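Home | Animals | Earth | Everyday Things | Quizzes

What Is Inside a Smartphone?

A smartphone is a small computer that can also make calls. It fits in a pocket, but it has a lot of parts packed inside.

The Screen

The front of the phone is a sheet of tough glass. Under the glass is a thin layer that can feel your finger. Your body carries a tiny bit of electricity, and the layer notices it. That is why most thick winter gloves do not work on a phone.

Below that is the display. It is made of very small dots called pixels. Each dot can change color. A display with 2,000 rows of dots can show small letters clearly. When the display is off, the glass looks dark and shiny, a bit like a mirror.

The Battery

The battery is often the biggest part inside. It stores energy until the phone needs it. A phone battery should never be bent, poked or left in a hot car. If a phone feels very hot, put it down and tell an adult.

The Case

The outside of a phone can be metal, glass or plastic. Most phones have rounded corners. Sharp corners would poke your hand and crack more easily in a fall.

A phone can have a dark screen and a pale body, with a thin edge of the body showing all the way around.

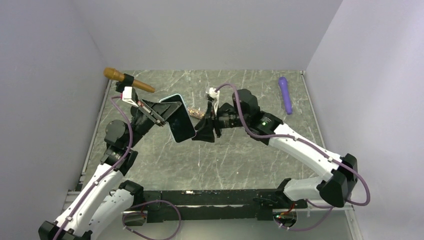

Words to Know

Pixel: one tiny dot of color on a display.
Battery: a part that stores energy.
Display: the part of a phone that shows words and pictures.

Contact Us | Copyright Tudgate Learning | Back to top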